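4.2 Mixed household items in open storage

The second part of the study dealt with small belongings that have no fixed place in the home. Households in the Plidgate survey returned 1,693 item records, of which 804 referred to objects kept together with unrelated things. Toys and grooming articles were the most frequent pairing. Respondents seldom described such mixtures as untidy - most regarded them as a normal stage between use and putting away.

Items were grouped by outer form, following the scheme set out by Delorme. Round and rolling objects were treated separately from those with flat faces, as the two groups settle differently in an open container. Long-handled articles formed a third group. Around 76 records could not be placed in any group and were left out of the comparison.

Metal bins were preferred to fabric ones for the sorting work. Their floors mark easily, but they keep their shape and are simple to wipe down between sessions. 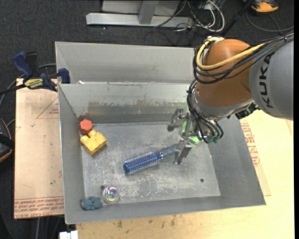 Figure 2. Mixed contents in a grey metal bin, among them a round hairbrush, a yellow toy building block and a clear ball.

Hildegard Lammers objected at the review stage that a hairbrush and a building block share a container for quite different reasons, and that grouping by form hides this. She proposed a further field for the room in which each item was last used. The field was added to the record sheet in August and is applied in Section 5.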